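About Markumitz

Markumitz fixes desktop computers, takes apart the ones that can't be fixed, and teaches people to do both. We have a shop counter, a teaching bench and a back room full of shelves, in ascending order of dust.

The business was started by Bülent Erdem, who had been asked to get rid of 3 office computers and got rid of none of them. He fixed two. The third gave up its memory and its power supply for the good of the others, and its side panel is still the shelf we keep the coffee on. He has been turning other people's trash into other people's computers ever since, and he has opinions about thermal paste that we have asked him to keep to the evening classes.

We work on towers. Laptops we will look at, with a sigh. Phones we send down the street to Ağca, where they have tiny screwdrivers and the temperament for it. A tower is a generous piece of engineering: lay it on its side, take the panel off, and most of what you need is right there, held in by a latch or a screw of a size you already own. If you've ever been afraid of one, it's probably the fan noise. They sound angrier than they are.

The beginners' class is called Lid Off and runs for five evenings. The first evening is spent finding out what everything is. Memory slots have latches at the ends, and the latches want to be pushed outward before anyone pulls on anything. The coin cell keeps the clock and the settings going while the machine is unplugged, and an old machine that believes it is January of some distant year usually wants a new one. The processor socket has a bracket that flips open, and once it's open nobody touches the gold contacts, including the person who has just said they know what they're doing.

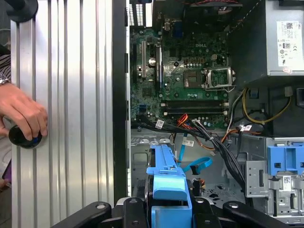

Selin wrote to us in February to say that she had taken the class to save the price of a new computer and had now bought four old ones. She also felt the handout should warn people that the hobby takes up a closet. We have amended the handout.

The later evenings go to cleaning, swapping parts, and putting everything back in an order that allows the side panel to close. Students work in pairs. Screws go in the egg carton, one cup per stage, and any screw left over at the end is discussed openly. You may bring your own machine, provided you have backed it up and are on reasonable terms with it.

What comes out of the class goes to Jarkby, our shelf of rebuilt towers, named after the town where Bülent bought the shelf. Each one is tested overnight and sold with a power cord, which other sellers seem to regard as a luxury. Our inventory tags have now reached 2687, although the numbering started at 1757 after a disagreement with the label printer, so please don't be too impressed.

Parts that don't find a home go into the Ronus bins by the door. Cables are free. Fans are nearly free. Beige drive covers are free and we will carry them to your car.

We open at 10 a.m. and close when the last screw is accounted for, or at 6 p.m., whichever the person at the counter can stand. Drop-offs need a name, a phone number and a short note on what's wrong. "It's slow" is fine. "It's possessed" is also fine, but tell us when it started.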